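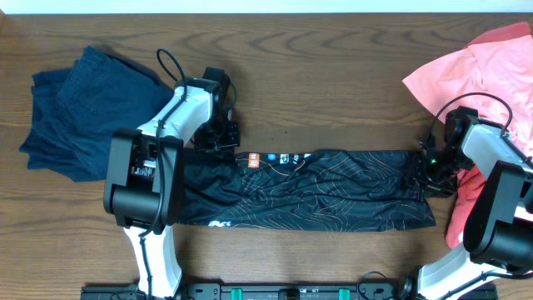
Fig. 1. Mixed garments on the folding table, dark patterned piece at centre.

Textile Care and Handling, Unit 4: Folding by hand on a flat surface
Notes prepared by Khalil Dabbas. Revised 2025-05-12.

These notes cover the second half of the unit. Sorting by fibre and wash class was dealt with in the first half and is assumed. Bring the Prulter handout on fold widths; the table at the back of it is used in the exercise.

4.1 The working surface

A folding surface should be flat, dry and longer than the longest garment in the load. Timber is acceptable if the finish is sound. Run a palm along the grain before starting. Any roughness that catches the skin will catch a knit.

Leave one side of the table for finished work and the other for work still to be done. Which side is which does not matter, but it should stay the same for the whole load. Dark items are easier to judge against a mid-brown or pale surface than against a dark one, and creases in navy and black cloth show best under light from the side.

4.2 Drawing a garment out

Creases left from the basket are removed before the first fold, not pressed in by it. Take the garment at two points on the same edge, as far apart as the cloth allows, and draw until the edge is straight. Stop there. Further tension distorts knits and may pull a printed area out of shape. In Fig. 1 the black piece with the copper-orange contour lines still has wrinkles through the middle, and these would be smoothed with the flat of the hand towards the ends.

Lifting by a single point is not recommended for long pieces. The cloth gathers under its own weight, twists, and has to be opened again on the table. Printed graphics are a useful guide here: if the print runs at an angle to the fold, the piece has turned.

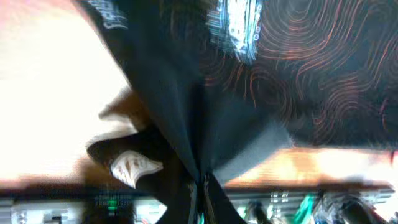 4.3 Order of work

(a) Trousers and shorts. Close any button. Fold down the centre line, leg on leg, then in half or in thirds according to shelf depth.
(b) Patterned and printed pieces. Fold with the print inwards if the piece is to be stored for long, outwards if it must be identified on the shelf.
(c) Shirts with a collar. Set the collar first, then turn the sides in to the fold width.
(d) T-shirts and other soft knits. Leave until last. They slip, and are best placed on top of the pile.

Clear the space in front of you between pieces. A garment waiting at the side should not lie under the one being folded. Keep pink and other bright pieces at the margin of the table until their turn comes. 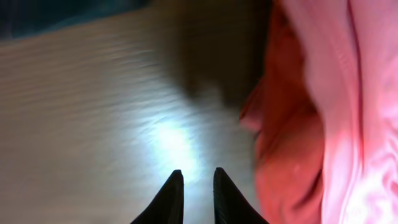 4.4 Exercise

Work in pairs. Each pair takes one tray from the Odska rack and folds it to a width of 27 cm. Trays 49 and 201 contain knits only and are reserved for the November group. Record the finished height of the pile and the number of pieces refolded.

Bright pieces should be set well over to one side, with bare table left for the fold, and the back edge of the cloth kept on the wood. 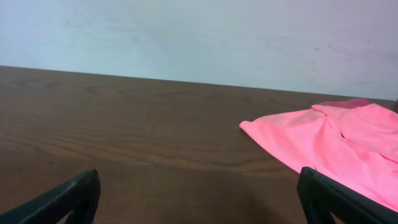
Piles which lean are refolded from the lowest faulty piece upwards. Do not correct a lean by pressing. Record sheets go to Bilal Saliba in Room 273.

Reading: Tully, section on knits; Brollar notes, first two pages only.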